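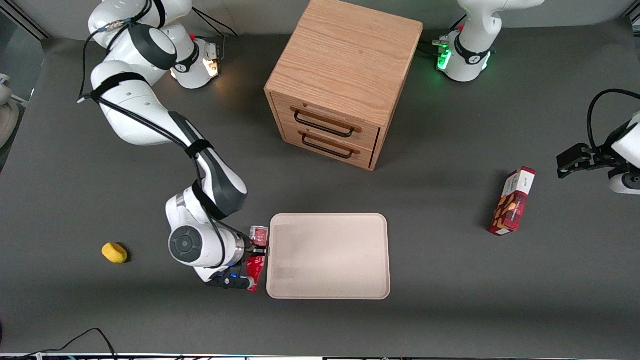
Gornby

I've been meaning to write up the cable business for months, and after the third message asking how I stop the leads on the two-arm bench at Tilham from chewing themselves to bits, I've run out of excuses. So this is my whole routine for keeping a pair of small arms happy on one table, in no very sensible order.

Straps first. The right arm wears black velcro straps on its upper link, with the cables looping along it, and if you take one thing from this page make it velcro. I used cable ties for years and they are horrible things on a moving arm. You pull them tight, they bite, and then you want to add one more lead and you're snipping away next to a jacket you really don't want to nick (I have nicked it, twice). Velcro you can undo with one hand while the other holds the bundle. Buy it on the roll and cut it yourself. I cut mine long enough to wrap round twice.

Leave slack at every joint. Before I close the last strap I move the arm by hand, slowly, to the far end of each joint and back, and watch the loops. A loop that goes straight before the joint stops is too short. A loop that flops down onto the table is too long and will catch a box sooner or later. Somewhere between those you'll find a lazy curve that just opens and shuts, and once you've found it, put a dab of paint pen on the cable at each strap so you can get it back next time!

Cables on the table itself are a separate headache. Mine get run along the edges where I can manage it, and I go over them with a finger every morning before power-up, feeling for flat spots. Anything that crosses the working patch gets moved or taped. Use cloth tape, the matt sort, and press down both sides. Shiny tape leaves gum behind and then you're scrubbing the tabletop with a sponge at half past four when you'd like to be going home.

Now the grippers. Crumbs, glitter off packets, bits of cardboard fluff, it all ends up on the fingers. I wipe the pads with a barely damp lint-free cloth after each long run and give them a proper clean every 30 hours. Power off, fingers open, cloth between them, wipe outwards. Don't spray anything straight at the gripper. Put it on the cloth. If the pads still feel slick when they've dried, swap them — they cost very little and a slippery pad will have you blaming the software for a whole afternoon. Ask me how I know.

Glossy packets are the best pad test I've found, by the way. I ask the right arm to take a red packet and bring it to the rim of the beige tray, twenty goes in a row, and I write down the slips. (I write 20 at the top of the sheet and tick them off, very high-tech.) Up to one slip I leave alone. More than that and the cloth comes out. I keep to the same packet for every test, otherwise you're comparing nothing with nothing.

For drawers, check the handles before you check the arm. Our little wooden cabinet has black metal bar handles, and a bar is lovely for a two-fingered gripper until a screw backs out half a turn. Then it tips as the fingers close, the drawer comes out crooked and everyone stands round looking at the wrist. Nip the screws up from inside the drawer with a hand screwdriver. I rub a bit of candle wax on the runners as well, an old trick of my gran's for the sideboard, and it works just as well at Tilham as it did in her front room.

Base bolts get a look once a month. I draw a line in paint pen across each bolt head and onto the base, so one glance tells me if anything has turned. Our December check found a bolt a good eighth of a turn out, and it had been giving the left arm a faint shiver I'd put down to the table. Slacken nothing while the arm is holding itself up, please. Park it low, support it, switch off, then get the spanner.

I log all of this in a cheap notebook that lives on the shelf. Entry 361 just says "fluff again". The folks over at Mbeki keep theirs in a spreadsheet and it's much prettier, but you can't balance a spreadsheet on a base unit while you tighten a strap.

One last thing, spares. In the Zevham tin I keep a set of pads, a short lead, the end of the velcro roll, the paint pen and a hex key that fits the gripper screws. Put the key back in the tin. I've bought four of them.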